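Werkstattbuch, März – Testgerät Skumen Handgreifer, zweiter Eintrag
Stand: nach dem Umbau der Fingerpads, Beginn 9 Uhr 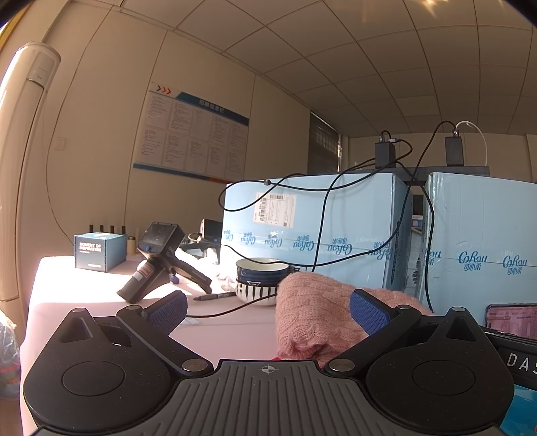 Der Leihvertrag mit Cudex läuft noch bis Monatsende. Bis dahin muss entschieden sein, ob wir den Satz übernehmen oder zurückschicken. Angeboten sind 6 Handgreifer inklusive Ersatzpads, Ladezubehör und der Auswertesoftware Brostura, Grundlizenz für ein Jahr. Der Einzelpreis steht im Angebot mit 3000 Euro netto, die Software ist separat ausgewiesen. Kalibrierplatte nicht enthalten, muss nachgefragt werden.

Mechanik

Beide Finger laufen symmetrisch. Spiel an den unteren Gelenkbolzen von Hand nicht spürbar, auch nicht bei seitlichem Druck auf die Fingerspitze. Nach dem ersten Eintrag hatte ich notiert, dass der linke Finger beim Öffnen leicht nachläuft. Ursache war eine zu fest angezogene Schraube am Gestänge, Viertelumdrehung gelöst, seitdem unauffällig. Schraube mit Lack markiert, bitte nicht nachziehen.

Die blauen Pads sind strukturiert und halten auf Textil deutlich besser als die glatten aus der ersten Lieferung. Bei glasierter Keramik ist der Unterschied kleiner. Der Rand einer Schale lässt sich sicher fassen, solange beide Pads parallel anliegen. Bei schrägem Ansatz kippt die Schale in Richtung des später anliegenden Fingers. Das ist eher eine Frage der Handhabung, gehört aber in die Kurzanleitung, die bei Cudex bisher aus einem einzigen Blatt besteht.

Strick ist weiterhin das schwierigste Material. Grobes Zopfmuster bietet genug Angriffsfläche, nur greift man fast immer eine Lage mehr als gewollt. Zugriff an der Faltkante von oben, Finger quer zur Kante: brauchbar. Zugriff flach von der Seite: das Teil schiebt sich weg und nimmt das Tischtuch mit. Tuch bei der nächsten Runde festklemmen.

Stift vom Tuch aufnehmen geht, wenn die Finger quer zur Stiftachse stehen. Längs ist zwecklos, der Stift rollt vor dem Pad her.

Aufbau am Tisch

Objekte wie bisher auf rosa Tuch: Strickteil gefaltet, zwei Schalen gestapelt, Stift daneben. Die großen Kartons bleiben als Hintergrund stehen. Die Netzteile liegen jetzt oben auf dem Brett über den Kartons, damit der Tisch vorn mehr Platz hat. Nachteil: die Kabel hängen vorn herunter, und eines läuft über das Tuch hinter dem Greifer entlang zu den Schalen. Beim seitlichen Zugriff bin ich einmal daran hängen geblieben. Kabelführung ändern, entweder nach hinten über die Kartons oder mit Klett an der Brettkante.

Sonne am Vormittag ist auf der linken Tischseite ein echtes Problem. Das helle Tuch läuft dort fast bis ins Weiß, Konturen kleiner Teile gehen verloren. Jalousie hinten hilft dagegen nicht ausreichend. Vorschlag: Durchläufe mit hellen Objekten auf den Nachmittag legen oder ein dunkleres Tuch beschaffen.

Messreihe

171 Griffe protokolliert, verteilt auf Strick, Schale und Stift. Fehlgriffe überwiegend beim Strick, dort fast ausschließlich durch doppelt gefasste Lagen. Bei den Schalen nur Kippen, kein Abrutschen. Die Tabelle liegt im Projektordner Tang, Unterordner Greifertest. Spalte »Ansatzwinkel« ist geschätzt und nicht gemessen, also nicht für Auswertungen verwenden, bei denen es auf den Winkel ankommt.

Brostura erkennt Beginn und Ende eines Griffs meist richtig. Bei sehr langsamem Schließen setzt die Software den Beginn zu spät. Der Schwellwert lässt sich in der Grundlizenz nicht verstellen, in der nächsthöheren Stufe angeblich schon. Der Export als CSV funktioniert, trennt aber mit Komma und schreibt Dezimalpunkte, also beim Import in die Tabelle umstellen. Umlaute in Kommentaren werden zerschossen – bis auf Weiteres ae, oe, ue schreiben.

Handhabung

Gewicht in Ordnung für kurze Serien. Nach längerem Arbeiten meldet sich das Handgelenk, weil der Schwerpunkt vor der Hand liegt. Eine Abstützung am Unterarm steht bei Cudex als Zubehör in der Liste, ohne Preis. Angefragt.

Padwechsel dauert mit dem mitgelieferten Schlüssel ein paar Minuten pro Seite. Die Schrauben sind kurz und fallen gern, Magnetschale unterstellen. Nach dem Wechsel immer einmal ganz schließen und prüfen, ob die Pads auf voller Fläche anliegen. Beim ersten Versuch saß eines verdreht, was man von der Handseite her kaum sieht.

Vergleich zum Altgerät

Schließkraft subjektiv gleich, Rückmeldung am Abzug direkter. Das Altgerät hatte den größeren Öffnungsweg, den wir bei den Schalen allerdings nie ausgenutzt haben. Für Teile im Format der Kartons taugen beide nicht, das war auch nicht gefordert. Ersatzteile für das Altgerät sind nur noch gebraucht zu bekommen.

Offen

– Preis und Lieferzeit Kalibrierplatte
– Preis Unterarmstütze
– Ersatzpads einzeln oder nur paarweise?
– Schwellwert in Brostura: Testzugang zur höheren Lizenzstufe anfragen
– Kabel vom Tuch weg
– Dauerversuch der Pads auf Strick, bisher kein sichtbarer Abrieb, aber auch zu wenig Laufzeit

Vorläufige Einschätzung: Hardware übernehmen, Software vorerst nur in der Grundlizenz. Zusage an Cudex erst, wenn die Antwort zu den Ersatzpads schriftlich vorliegt. Nächster Durchlauf mit geklemmtem Tuch und denselben Objekten, Reihenfolge diesmal Stift, Schale, Strick.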